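Trullik Catalog: a cleaning supplies product list
README for the shared data folder

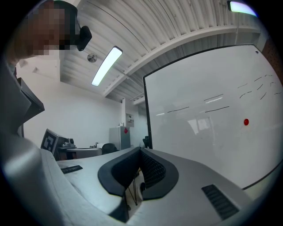

Written and kept up by Till Wunderlich, with corrections from Eskil Haugland
Last revised in October

Hello, and thank you for opening this file before the spreadsheets! Trullik is the product list we put together so that small janitorial and wash-bay suppliers could stop retyping the same mop heads and squeegees from paper catalogs every year. It covers floor tools, buckets, wringers, sponges, scrub pads, hand brushes and dispensers. It does not cover chemicals, and please don't send us any, as the labeling rules are more than two people can keep up with.

What is in the folder

products.csv is the main table, with 500 items, one to a row. Every row has an item number, a short name, a long description, the maker, the pack size and a category.

categories.csv holds the 40 categories and the parent each one sits under. Squeegees have their own parent because the floor kind and the window kind kept getting mixed together, and I got tired of moving them back.

fits.csv says which handle goes with which head. This is the table people write to us about most, and I'm fond of it -- it took Eskil most of a winter to get the threaded and tapered ends sorted out.

notes.txt is a running list of oddities, in no order whatsoever.

Where it came from

The rows were typed in from supplier lists by Wandlow, Fadov and El Khatib. Wandlow's lists were tidy and gave us the least trouble. Fadov measures everything in centimeters, so those sizes were changed to inches and rounded to the nearest eighth (the original figure is kept in the column called size_raw, in case you don't trust my rounding). El Khatib sells many of its pads by the case only, and for those the pack size is the case and there is no single-unit row.

Things to watch out for

Item numbers are text, even when they look like numbers. Several start with a zero, and if you open the file by double-clicking it your spreadsheet program will very likely eat those zeros. Import it and set the column to text.

Colors are whatever the maker calls them. One company's "blue" is another one's "royal", and we left both alone.

There are 13 items with no trim or blade length. The field is blank, which means unknown and should never be read as zero.

Some 50 descriptions still have line breaks in the middle of them. They are inside quotation marks, so most programs cope, but a few older ones don't.

Prices are left out on purpose. They were stale within weeks when we tried it.

Using it

You may copy the tables, trim them down and put them in your own catalog or web store. A mention of Trullik somewhere is kind but not required. Please do check a size against the maker's own sheet before you order a pallet of anything -- we are careful, but we are also typists.

Sending corrections

Write to Till for names, categories and pack sizes, and to Eskil for anything to do with handles. Give the item number, the column and what it ought to say. If you have the maker's page handy, send that along too. Fixes go into the next revision, and older copies of the tables stay in the folder called previous.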